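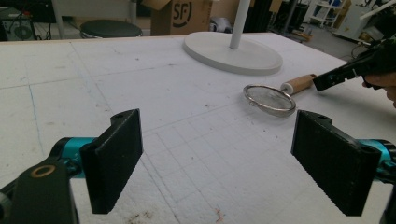
Haruto Nakajima
Research engineer, Prirnia manipulation group

Speaker notes, 26/06/2023

Start with the strainer. Wooden handle, round rim, and the two want different grasps. Let people look for a moment before talking.

The question for this talk: does it help to record from both hands when only one of them does the picking up? We used two hand-held grippers, each with its own camera. The view on screen comes from one of them. The other gripper is at the right, pointing at the wooden handle.

Method. Each person did the same pick eight times, then we moved the object and they did it again. Grid lines on the board are for placing objects by eye – we did not use them for calibration. Say this early, it came up at Gwilliam.

Training. Same policy, two versions. One saw only the view from the picking hand. The other saw both views. No other changes.

Result. The two-view policy was better at lining up with thin handles. On boxes and other blocky objects we saw no difference worth reporting. Wrong-end grasps were the main failure left in both versions.

Limits. One board, one room, and clutter in the background that the policy may be using as a landmark. We plan to repeat the test at the Fondden site in July with a plain backdrop.

If asked about Sastitus: their data is single-view, so we can't compare directly.

Next slide: failure clips. Play the second one twice, the slip is quick.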